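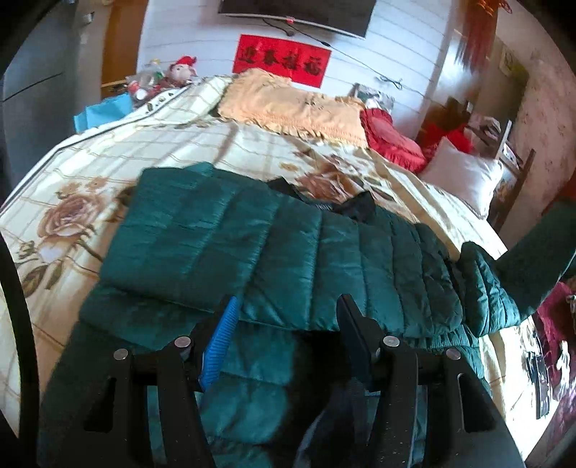 Ellon, August

## 4. Washing and drying filled garments

This section applies to the Murier 2253 and 2255 washer-dryers. Steps that differ between the two models are marked. Read section 2 (Installation) before running a first load.

### 4.1 Before loading

1. Check the care label. Do not machine wash a garment marked hand wash only or dry clean only.
2. Empty all pockets, including inside pockets.
3. Close zippers and snaps. Leave cuffs and drawcords loose.
4. Lay quilted jackets flat and look along the seams for open stitching. Repair any opening before washing. Loose fill can block the drain filter.
5. Turn the garment inside out if the outer fabric has a shiny finish.

**Note:** Wash one filled jacket per load. Two small vests may be washed together.

### 4.2 Washing

1. Place the garment in the drum and spread it evenly against the back wall.
2. Add liquid detergent to compartment II. Leave the softener compartment empty.
3. Turn the dial to **Filled Items**.
4. Model 2253: press **Rinse+** once. Model 2255: the extra rinse is set automatically.
5. Press and hold **Start** until the door lock light comes on.

If the display shows **E80**, the load is out of balance. Press **Pause**, wait for the door to unlock, rearrange the garment, and press **Start** again. If the code returns, add one dry bath towel.

> **CAUTION:** Do not wash waterproof-coated items on this program. Trapped water can shift suddenly during the spin and damage the drum suspension.

### 4.3 Drying

1. Remove the garment and support it from underneath with both hands. Do not lift it by the collar or one sleeve.
2. Clean the lint screen.
3. Return the garment to the drum with two Drureo dryer balls or clean tennis balls.
4. Select **Low Heat**, then **Timed Dry**.
5. Stop the dryer halfway through the cycle. Break up clumps of fill by hand and restart.
6. Repeat until no clumps can be felt in any channel.

**Note:** Down fill may take three or more cycles. Synthetic fill usually takes one.

> **WARNING:** Do not dry items that have been in contact with solvents, fuel, or cooking oil. Fire can result.

### 4.4 After use

Leave the door ajar. Open the lower panel and clear the drain filter (see 6.2). Replacement filters are sold under part number 358 through Weerasinghe Appliance Supply.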